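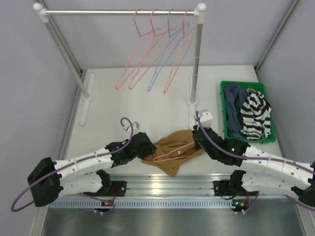 By Shuzhen Tang
Posted 04/05/2022 in Bench Notes

I get asked a lot how I keep the hanger cell running between long sessions, so I finally sat down and wrote out the whole routine. It covers a two-arm tabletop setup with the arm bases fixed to an aluminum rail along the front edge. If yours is bolted straight to the table you can skip the rail part and start with the cables.

What you need

A set of hex keys, a roll of masking tape, a soft brush, a lint-free cloth, some isopropyl alcohol and a paint marker. I also keep a spare set of gripper pads in the drawer, cut from 2 mm rubber sheet.

Power down and park

Send both arms to their rest pose before you cut the power. I skipped this once and the left arm dropped onto the tray – no damage, but it scared the life out of me! Take any clothes off the table and unplug at the wall, not at the little boards on the front.

Check the rail

Grab each arm low down, right at the mounting block, and try to wiggle it sideways. You shouldn't feel anything. If it moves, loosen the bolts on that block, push it back to your mark and tighten them a little at a time, going corner to corner. No mark? Draw one now with the paint marker, across the block and onto the rail. I went through most of January recalibrating the right arm every morning before I thought of doing that (yes, I felt silly).

While you're down there, brush out the grooves. Fabric fluff gets in and packs down surprisingly hard.

Sort out the cables

This is where most of my trouble comes from. Our cables are purple and they run along the outside of the arms, with a big loose loop so the wrist can turn. Too tight and the connector works itself free. Too loose and the loop catches on a hanger hook. With the power still off, move the arm by hand to its farthest reach, then fold it all the way in, and watch the loop the whole time. You want slack at full reach and no contact with the rack when it's folded.

Press every connector home with your thumb, including the thin wires on the small boards by the rail.

Clean the grippers

Wipe the pads with alcohol and let them dry. If a pad has gone shiny it'll slip on anything smooth, so swap it. Our pads last 60 sessions or so on T-shirts and a lot less on denim.

Reset the rack and tray

Stand the rack at the back, put the feet on their tape marks and push down on the rail to see if it rocks. The tray goes on the right. Rozália Fekete, who runs the cell on the days I don't, likes the hangers bunched near the middle of the rail, and I've come around to it – the arms reach them without stretching.

Power up and test

Plug in, wait for the lights, and home one arm at a time. Then do a slow run with a single garment and one hanger laid on top. Keep your hand near the stop button and look for these:

Both grippers close on the cloth at the same height
No cable touches the rack
The rail bolts stay quiet (a click means go back and tighten)

I do 6 slow runs before I let it go at full speed. If one arm keeps landing short, redo the homing on that arm first and leave the camera settings alone until you've tried it.

Next time I'll go through replacing a wrist motor, as soon as the new one shows up.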